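Can machines do household or workshop chores yet?
General discussion – 14 replies – started 9/14/25

plandadell_dave

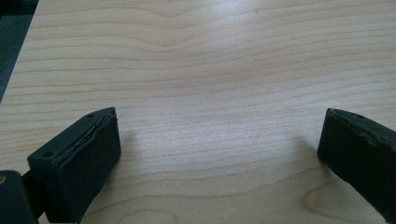 Wiping a table is the one I keep coming back to. My brother-in-law is convinced that in a couple of years he'll have something in the kitchen that clears up after tea, and I run a small joinery shop where we finish tabletops, so I spend a good part of the week doing the sort of job he thinks is nearly sorted. I don't think it is. I'd like to hear from people who have used any of this kit for real work, at home or in a shop. Videos from the makers don't count.

To start it off, these are the jobs I'd hand over tomorrow if I could: sweeping under the benches, sorting screws back into their tins, wiping down after sanding, folding dust sheets. The only one a machine does for us now is the sweeping, and it gets stuck on the extension lead.

Skendura

We've had an arm on the packing bench at work since January. It picks a part out of a tray and puts it in a box. It's fine at that. If the tray is the right way round and the parts are the ones it was set up for, it will go all shift. Change the part and somebody has to spend a morning with it.

So my answer is yes for the shop floor, as long as the chore is the same chore every time.

quietkettle

That's a machine doing a job. A chore is all the bits in between the jobs.

Skendura

Fair enough, but somebody used to stand there and do it, and they were glad to stop.

Ilango Nambiar

I maintain grippers for a living, mostly two-finger ones, so I'll say a bit about the part people skip. The pads wear. Everyone argues about the software and then the thing drops a mug because the rubber has started to lift at the top edge of the finger. On a busy line we look at them every 7 days. In a house nobody will look at them at all until something gets broken.

A worn pad will still pick up a wooden block all day long. Try it on a wet glass or a thin sheet of card flat on a table and you find out what state it's in.

plandadell_dave

What do you do when the edge goes, glue it or change it?

Ilango Nambiar

Change it. I've glued them to get to the end of a shift and regretted it. Glue gets on the face and then you have one grippy patch and one slippery one, and the part twists as it comes up. Change both fingers together as well, even if one looks all right.

montoya_n

Flat things on flat tables are the real test for me. A credit card, a coin, a single sheet of paper. A person slides it to the edge or gets a nail under it without thinking. I've watched a gripper go at a beer mat over and over and push it along the table. In the end I picked it up myself and we moved on to something else.

Drotolov

You can get round that with a suction cup.

montoya_n

You can, and then you can't pick up the sponge.

Drotolov

So have two tools and swap them. Milling machines have been swapping tools for decades. I don't see why people think one hand has to do everything.

Fatima Oyewole

I look after my mum, and I'd like to put in a word for the other side of this, because these threads are always workshop people. She can't bend. If a machine could pick things up off the floor and put them on the table, slowly and badly, that would be worth more to us than most of what's been bought for her so far. It could take ten goes at it. She isn't on piece rate.

We tried a robot vacuum and it did help. She had to learn to lift the rug fringe out of its way with her stick first, which she now does every morning, so I suppose she has one chore fewer and one new one. On balance she likes it.

plandadell_dave

I hadn't thought about slow being all right. In the shop slow is the whole problem. I can wipe a top in under a minute, and if it takes the machine ten I've got a queue of tops and nowhere to put them.

Skendura

Ours isn't quick either. We timed it against a person on a good day. She did 100 boxes in the time it did 70. It caught up over lunch though.

quietkettle

And who refilled the trays while she was at lunch?

Skendura

They'd been stacked beforehand. Yes, by her. I know.

Ilango Nambiar

That matches what I see. The work moves to before and after. Somebody sets out the trays, and somebody clears up what got dropped. I was at one place where there were 32 steps on the sheet for starting the cell in the morning, and the person doing them was the person whose job it had replaced. Better paid, mind you, so I'm not saying it was a bad thing.

Drotolov

I think you're all being a bit gloomy. Dishwashers don't clear the table either and nobody sends them back. Loading it is a pain, you still do the pans by hand, and it's still the best thing in the kitchen. A machine doesn't have to do the whole chore. If I could get one arm that put the clean plates back in the cupboard I'd buy it and I'd happily load the thing myself.

montoya_n

Plates, maybe. They're all the same shape. My cupboard has a colander in it.

Fatima Oyewole

I would hide the colander.

plandadell_dave

To go back to wiping tables, has anyone seen it done properly on bare timber? By properly I mean you can't see where it's been afterwards. Grain makes this awkward. You want to go along it, and you need to lean harder on a sticky patch and ease off near the edge. An apprentice gets it in a week or so, mostly by me taking the cloth off them and showing them again.

Ilango Nambiar

Not on bare timber. On laminate, yes, with the arm holding a pad in a fixed mount – it went up and down in lanes like a lawnmower. It missed the corners. Holding a cloth in two fingers is harder than it sounds, as the cloth bunches up and then you're rubbing with the fingertips. I wouldn't let one near a top you were going to sell.

plandadell_dave

That's what I expected. I'll tell the brother-in-law.

Skendura

Ask him who empties his vacuum.

Drotolov

Mine empties itself.

quietkettle

Into what?

Drotolov

A bigger bag. Which I empty, once a month. I'm still counting it.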